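Review: Brerach replacement finger set for the Tamura hand-held gripper

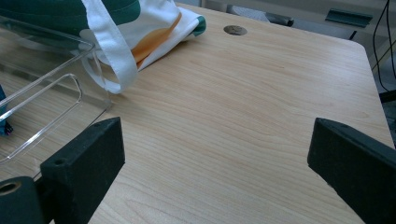
The gripper over the bench top, fingers open. Clear bin and tote bag at left.

Posted 4/12/25

We run a Tamura hand-held gripper most days of the week, and the fingers are the part that wears. The faces get polished, then they get rounded, and after that thin items start to slide out. Branavico sells a few kits for this tool. I bought the Brerach set in March and have had it on long enough to say something useful.

The kit cost 32 dollars before shipping. In the bag were two fingers, a strip of face pads, six screws, a hex key and a folded sheet of instructions. The fingers are black, with flat inner faces. The sheet is small print and leaves out the one step that matters most, which I will get to.

Taking the old fingers off

Power down, pull the battery and open the jaws by hand as far as they go. The old screws on mine had thread locker on them and the first one did not want to move. The supplied hex key started to round over, so I switched to a good one from Hitari that I already had. If you have your own driver, use it from the start. Wipe the mounting faces with alcohol once the fingers are off. Mine had a gray paste of dust and old adhesive in the corners that took a toothpick to get out.

Fitting the new ones

Put the screws in loose, close the jaws until the two faces meet, and only then tighten, going back and forth between the sides a little at a time. The sheet has you tighten each finger fully before closing the jaws. I did it that way the first time and ended up with a gap at the tips that I could see light through. Redoing it the other way closed the gap completely.

The whole job took me nearly 25 minutes, including doing it twice. The second gripper took less.

Zeroing

This is the missing step. The new fingers are slightly thicker than the originals, so the tool's idea of "closed" is wrong until you reset it. Hold the mode button with the jaws shut, wait for the light to go steady, then release. Before I worked this out, the motor was pushing against the stop on every close and getting warm. Branavico's support page does mention zeroing, under a different kit. It should be on the sheet.

Checking your work

I do my checks at the bench with whatever is around. A clear plastic container is a good test for the pads, and a fabric bag strap is a good test for the tips. The container should lift by its rim without creeping down. A strap should stay put when you pull on it gently. If the strap slips at one edge of the finger and holds at the other, your faces are not parallel and you need to loosen and start again.

Wear and upkeep

The pads have held up better than the factory ones. I wipe them at the end of the day with a damp cloth and let them dry with the jaws open. I tried contact cleaner once and it left the surface tacky, so I went back to water. Check the screws after the first day of use. Two of mine had backed off a little – a drop of the medium thread locker fixed that and they have not moved since.

One of the spare pads came with a crease across it. I have not needed it yet, but I would have liked a clean one.

What I liked

Faces were flat and square out of the bag. The pads grip smooth plastic well. Screws are the same size as the originals, so the old ones can go in the spares drawer.

What I did not like

The hex key is soft. The instructions have the tightening order wrong and skip zeroing. The kit also comes with no thread locker, and at this price a small tube would not have been much to ask.

Compared with the factory fingers

Grip on hard, smooth items is better. Grip on cloth is the same. The extra thickness makes it a bit harder to get into tight spots, such as between a box and a wall. If most of your work is in narrow gaps I would stay with the originals.

Rating: 4 out of 5. I have ordered a second set for the other gripper's next change. If Brerach reprints the sheet I would go higher.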